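Saturday, December 14, 2019
Ledska cell, cable check + rehoming

Base plate screws nipped up both sides. Left arm elbow noisy on slow moves, 311 hrs since last grease so did it anyway. Purple cables re-clipped along the upper links, wrist loops left long on purpose. 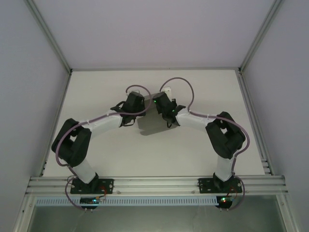 Gladys Montoya reckons the loops are still too tight for full wrist roll and wants 15 mm more on each. Will try on the right first.

Rehomed both, left then right. Right threw fault 3731 once, cleared on restart. Connecter on the board under the rail reseated. Then grip test with the grey block, left arm holding, speed down at 400.

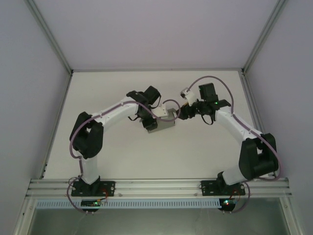 Kevin Ospina had 3731 back in September and says to swap the lead before blaming the board. Spare lead is in the Citeck drawer, lable it when its fitted. Duct still needs a hoover.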